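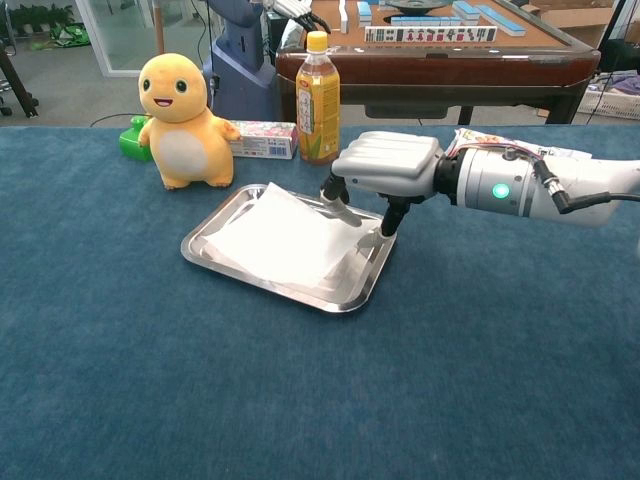
Estrella Alvarado

Robot teaching by demonstration

Robot teaching by demonstration is a group of methods in which a person shows a robot how to carry out a task and the robot's control software is later built or adjusted from the recorded motion. The person either moves the arm by hand or drives it from a distance through a second device. The methods are used where a task is hard to write down as a list of positions, as in the handling of cloth, bags, cables and food.

The term overlaps with programming by demonstration, learning from demonstration and imitation learning. The first two are often used for the whole field. Imitation learning usually refers to the step in which a model is trained on the recordings.

Kinesthetic teaching

In kinesthetic teaching, also called hand guiding or lead-through, the operator holds the arm near the wrist and moves it through the task. The motors are set to cancel the weight of the arm and offer little resistance. Joint angles are logged at a fixed rate, and the gripper is opened and closed with a button or a foot pedal.

The operator feels the limits of each joint directly, and little training is needed. The drawbacks are that the operator's hands and body often block the cameras, and that contact forces measured during guiding include the force of the operator's hand. Moving two arms at once is difficult for one person.

Remote control

In remote control, or teleoperation, the operator does not touch the working arm. Common input devices are the joystick, the six-axis mouse, the handheld tracked controller and the leader arm. A leader arm is a smaller or equal-sized copy of the working arm, called the follower, which repeats its joint angles. Tracked controllers send the position of the hand instead, and software computes the joint angles needed to match it.

Delay between the input and the motion affects the quality of the recordings. In trials with the Keskin leader arm, operators worked at a normal pace with a delay of 80 milliseconds and began to pause between movements when it was raised further. Most systems provide no sense of touch, and operators judge contact by sight. Some return a scaled force to the leader arm, at the cost of a heavier and more expensive device.

Cloth tasks

Cloth is a frequent subject in demonstration work. It has no fixed shape, it hides parts of itself when folded, and a small change in the grasp point can change the result of a pull. A typical tabletop arrangement is a white cloth folded loosely in a rectangular stainless steel tray, with an arm carrying a parallel gripper positioned over one corner. The raised rim of such a tray restricts the angles from which the fingers can approach, and polished metal produces reflections that can disturb depth cameras.

A parallel gripper takes hold of flat cloth by one of three means: closing on an existing fold, pressing down and drawing the fingers together to form one, or sliding a thin fingertip under the edge. The second is the easiest to demonstrate by remote control. It requires a compliant surface or a force limit, as a rigid tabletop can stall the arm or damage the fingertips. Felt and carpet coverings are used for this purpose.

Recording

One complete run of a task is called an episode. It normally holds the joint angles, the gripper opening, the commands sent and the images from one or more cameras, all on a common clock. Cameras may be fixed above the table, mounted at the wrist or worn by a person or robot at chest height. Timing errors between images and joint data are a common cause of poor training results.

The Nomcombe cloth set, released on 7 May 2019, contains 1,858 episodes recorded by 15 operators. Episodes in which the cloth was dropped and picked up again were kept and marked separately. The later Skostell set follows the same file layout but adds wrist force.

Playback and training

The simplest use of a recording is direct playback, which works only if every object is in its original place. Older industrial systems, including the Bernen painting arms, relied on it entirely. Statistical methods combine several demonstrations into an average path with an allowed spread at each point. Current methods train a neural network to predict the next motion from images and joint angles.

Errors tend to build up in trained models. A small deviation brings the arm to a position absent from the recordings, where the next prediction is less reliable. One remedy is to let the operator take over during a trial and add the correction to the data. Simple tasks with fixed objects are often taught with fewer than 100 episodes. Cloth usually needs more, and the number rises with the variety of sizes, materials and starting folds.

See also: Force control; Gripper; Motion planning; Teach pendant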